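Section 4: Setting Up Your Dining Room in Hivwood

Welcome back! By now you've made your manager login and typed in your opening hours, so we can get to the fun part, which is telling Hivwood what your restaurant looks like. Set aside a quiet stretch for this, maybe mid-afternoon when lunch has cleared out and the dinner crew hasn't come in yet. Keep a cup of coffee handy and, if you have one, a paper sketch of your floor.

4.1 Adding your rooms

1. From the main menu, tap Floor, then New Room.
2. Give the room the name your staff really uses. If everybody says "the porch," call it the porch, even if the menu says Garden Terrace.
3. Choose Indoor, Covered or Open Air. Open Air rooms can be closed with a single tap when it rains, and your hosts will thank you for it.
4. Tap Save Room. Repeat for each room and each bar.

Note: Bars are set up as rooms of their own. If your bar stools are first come, first served, turn Reservations off for that room, or guests will be able to book them online.

4.2 Placing your tables

1. Open a room and drag a table shape onto the grid.
2. Type the table number. Numbers can run up to 310, and they don't have to be in order (we know how it goes when table 58 has been by the window since before anyone can remember).
3. Enter the smallest and largest party you'd be happy to seat there.
4. To let two tables be pushed together, hold your finger on the first, tap the second, and choose Join.

Caution: Deleting a table also deletes any reservations attached to it. Move those parties first, using Reassign on the Bookings page.

Nayeli Ventura, who runs the Espinoza dining room and tried out this chapter for us, likes to set her large-party tables first and fill in the little ones around them. It's a lovely way to work if you host a lot of family dinners.

4.3 Seasonal layouts

If your patio closes in November, there's no need to take everything apart. Tap Layouts, then Copy, and name the new one Winter. Switch off the rooms you won't be using and save. Your summer layout will wait right where you left it. 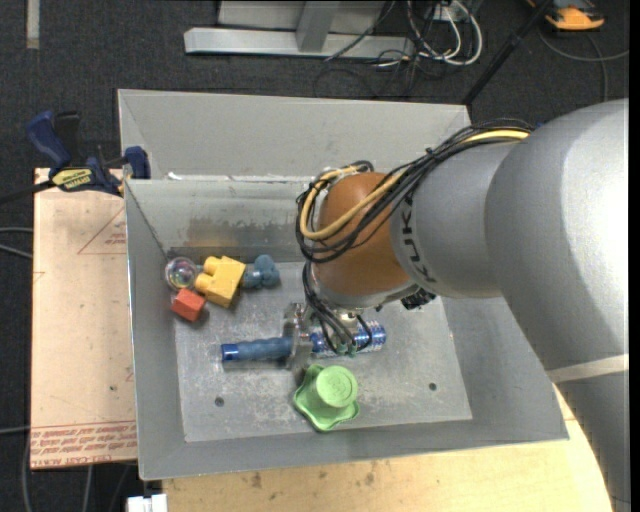 KUKA robot arm above an open gray metal bin.

4.4 Checking your work

1. Tap Preview and choose a busy evening.
2. Make a pretend booking for 2 guests, then one for your largest party.
3. See that each lands at a sensible table. If one doesn't, go back to 4.2 and check the party sizes.
4. Tap Clear Preview, then Publish.

Note: If you use Pavier or Jutier tablets at the host stand, restart each one after publishing so it picks up the new floor.

Your waitlist is next, in Section 5.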